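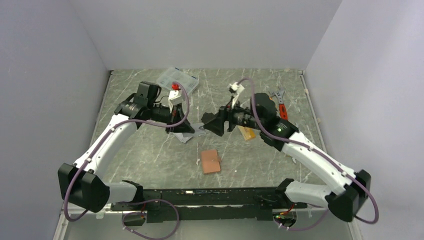
Marta Lovdale, técnica de oficina

27 de abril de 2024

Hoje foi dia de pôr ordem nas miudezas, que já andavam a pedir há muito tempo. O alicate de cabos vermelhos ficou ao fundo, à direita, e peço com carinho que volte sempre para lá – passei 30 minutos à procura dele na bancada da Birar! A caixa transparente de compartimentos serve para os parafusos pequenos, os de 8 mm vão para a gaveta. A esponja rosa-alaranjada ainda está boa, não a deitem fora. Falta arrumar a folha branca amarrotada e encomendar mais 2 caixas iguais à Dunell.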